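KATSAROS HALL AND LIBRARY ASSOCIATION
Building and Services Subcommittee
Minutes of the ordinary meeting held 22 March 2023, Meeting Room 2, 6.30 pm

Present: Sotiris Gavalas (chair), Jayson Marquez (minutes), D. Orr, P. Whitcombe, L. Anand, R. Teague
Apologies: M. Fell
In attendance: K. Duthie (Lamer Mechanical), items 3 and 4 only

1. Minutes of the previous meeting

Accepted with one correction. Under item 5, "east gutter" should read "west gutter". Moved Orr, seconded Anand. Carried.

2. Matters arising

2.1 Key register. Teague has reconciled the register against the lock schedule. Two keys to the rear store remain unaccounted for. The cylinder will be changed and the old keys withdrawn. No change to the front door or the kitchen.

2.2 Bicycle rack. Council has replied that a rack on the nature strip requires a permit, and that a rack inside the boundary does not. Whitcombe to mark out a position inside the boundary, clear of the gas meter and the ramp landing.

2.3 Lift inspection certificate. Received and displayed in the car. The contractor noted wear on the lower door track but did not require work before the next service.

3. Heating and ventilation

3.1 Duthie tabled the service report on the two rooftop units. Unit A is operating within the maker's limits. Unit B has a worn fan bearing and a damper actuator that does not close fully. With the damper partly open, outside air enters the reading room overnight and the unit runs longer in the morning to reach set temperature.

3.2 The actuator can be replaced without a crane. The bearing requires the fan assembly to be lifted out, which is a two-person job of one day. Duthie recommended that both be done on the same visit so that the unit is isolated only once.

3.3 Quotation for both items: $1,877 including GST, parts and labour. Anand asked whether this included disposal of the old parts. Duthie confirmed that it did. Orr asked for the warranty period on the bearing to be stated on the invoice. Agreed.

Motion: That the Lamer quotation of $1,877 be accepted and the work carried out on a day when the reading room is closed. Moved Gavalas, seconded Whitcombe. Carried.

3.4 Set temperature. The reading room is set to 19 degrees in the heating season. Teague reported complaints from the Thursday chess group, who sit along the south wall. Duthie advised against raising the set point until the damper has been fixed. To be reviewed after the work.

4. Noise from plant

4.1 The neighbour at the rear has written again about noise in the early morning. Duthie took a reading at the fence line before the meeting. The result was 62 dB(A) with both units running. With Unit B off, the reading fell noticeably, and he attributed the difference mainly to the bearing.

4.2 Whitcombe suggested a timber screen on the roof. Duthie said a screen would need to be checked for wind load and would restrict access to the filters. The subcommittee preferred to repeat the reading after the bearing is replaced - same position, same time of day - before spending money on a screen.

4.3 In the interim the morning start for Unit B will be moved back one hour. Marquez to write to the neighbour with the reading, the planned work and the new start time.

K. Duthie left the meeting at 7.15 pm.

5. Roof and drainage

5.1 West gutter. Leaf guard was fitted along the full length. The downpipe at the north end still overflows in heavy rain. Orr believes the blockage is below ground at the first bend. A plumber will be asked to put a camera down the line and report.

5.2 Ceiling stain, children's corner. Marked in pencil at its outer edge after the last meeting. The stain has not grown past the mark. No further action unless it does. The stain is not to be painted over in the meantime.

5.3 The roof anchor points are due for recertification in October. Teague to obtain a price.

6. Flooring

6.1 Samples of the Koltine sheet vinyl were passed around. The lighter grey was preferred for the corridor. Anand noted that the supplier recommends a moisture test of the slab before laying, and that the last floor lifted at the kitchen door. Test to be arranged before any order is placed.

6.2 Whitcombe asked that the colour of the door strip contrast with the floor to assist people with low vision. Agreed and to be written into the specification.

7. Booking system

7.1 Marquez reported on the first full quarter with the Tikex booking software. Double bookings have stopped. Two hirers were charged the wrong rate after the fee table was updated, and both have been refunded. The fee table will in future be changed by one person and checked by a second.

7.2 Printed calendars will continue to be posted at the front door. Several regular hirers do not use the website.

8. Computers and electrical equipment

8.1 The public desktops in the reading room are out of warranty. Anand tabled a short paper with three options: replace all, replace half, or upgrade memory and drives and keep the existing cases. The paper recommends the third option where the board will accept it. Machines that cannot be upgraded would be used for parts.
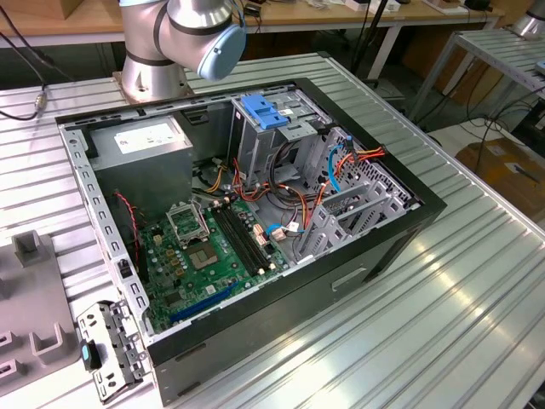

Figure 1. Desktop tower with side panel removed. CPU socket and RAM slots empty.

8.2 Orr asked how stored data would be handled. Anand replied that every drive would be wiped and the serial number recorded before a machine leaves the building. Drives that cannot be wiped will be physically destroyed. A form for this purpose is attached to the paper.

8.3 A spending limit of $1,000 was proposed for memory and drives. Teague asked that the limit include freight. Agreed.

Motion: That the third option be adopted, with expenditure on parts not to exceed $1,000 including freight. Moved Anand, seconded Teague. Carried. Orr abstained, preferring to see the second option costed in full.

8.4 Test and tag. Due for all portable appliances in the kitchen and workroom. The urn with the cracked base is to be taken out of service and not tagged.

9. Other business

9.1 The defibrillator pads expire this year. Replacement pads to be ordered now, as the last order was slow to arrive.

9.2 Whitcombe reported that the car park light on the sensor stays on during the day. The sensor is shaded by the new sign. Either the sensor or the sign has to move, and the sensor is cheaper.

10. Actions

Marquez - letter to neighbour; confirm date with Lamer; change Unit B start time
Whitcombe - mark out bicycle rack; relocate car park sensor
Orr - plumber for north downpipe
Teague - rear store cylinder; price for anchor points; defibrillator pads
Anand - slab moisture test; parts list and drive register

Next meeting to be called by the chair once the Unit B work has been completed.

Meeting closed 8.20 pm.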